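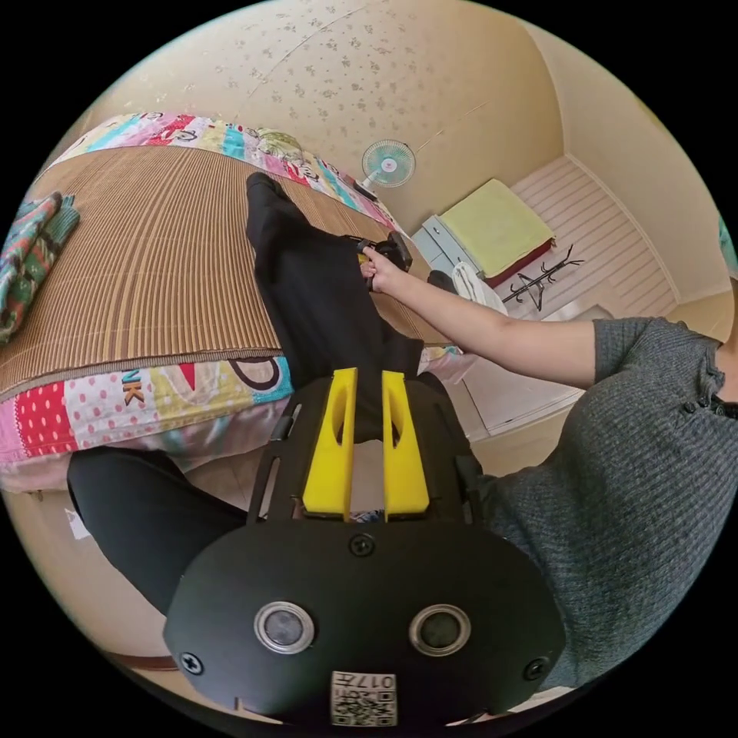 Wuvanico rents out hand-held gripper kits for recording household chores, and I'd been bugging them for a visit ever since I saw the price list. So off I went to Kurirville, two trains and a very long walk (wear better shoes than I did!). They do their demos in ordinary rooms, and I liked that -- a bed with a straw or bamboo mat over a patchwork quilt, a pair of black trousers stretched out on top, and you get right to work. The gripper has two bright yellow fingers on a black body, with a pair of round windows that look a lot like eyes. I kept wanting to say hello to it.

Home | Visits | Kits | Archive | Contact

The basic rental is 8 days, and you get 2 grippers, a charger and a padded case. I had a go myself and was slow, slow, slow. Picking up a sock is fine. Getting a pant leg to lie flat made my wrist ache, and I'd want a lighter handle before I did that all afternoon. The team said a regular user gets through 80 short recordings in a rental, and I believe it, but I sure wouldn't be that user.

Last July I tried the Rosenthal kit at Undement, and that one came with a 104-page manual. Wuvanico hands you a folded card and a phone number. Much more my speed! I do wish they'd put spare finger pads in the case, though -- right now you have to order those separately. I've asked for a quote on the longer rental and I'm waiting to hear back.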